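Serholm short course in robot handling
Notes for week two: when the pick goes wrong and the log says it went right
2021-09-30

12 comments
Share

Welcome back, everyone, and thank you for the thoughtful questions after the first session (I have tried to work the answers in as I go, so do bear with me if I wander a little).

Today's fault comes from the Voyle trials, where we ran 500 simulated picks in the Rarnow test room before letting the real arm anywhere near a shelf. The controller reported a successful grasp in almost 300 of them. When we replayed the runs, 10 of those "successes" had nothing in the hand at all. The fingers had stopped short of their closing point, the software took that as proof of an object, and off went the arm to deliver a handful of air!

Before we get to the cause, please spend a few minutes with the still and jot down which things near the fingers you would want the planner to know about.
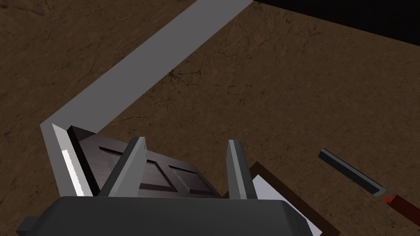 Fig. 2. Simulated room, gripper camera. Panelled door between the fingers, grey wall behind, dark bar on the floor to the right.

Now, the cause. The Truton controller we used decides that it is holding something when the finger motors draw more current than a set limit. That is a perfectly sensible rule on a clear bench, but a finger pressing against a wall or a door draws extra current too, and the rule can't tell the difference. Run 523 in the second batch is the one to replay at home, as the left finger's current climbs well before the right one's does.

We made two changes. The grasp check now wants both fingers to feel the load at nearly the same time, and the arm lifts a little way and checks again before it travels. If the second check fails, it stops where it is and asks for a person. It is slower, and I have heard plenty of grumbling about that, but please leave it switched on in your own exercises.

For next time, write half a page on where else a single current limit might mislead you. We come back to this in November with the real arm, so keep your notes.

Share 8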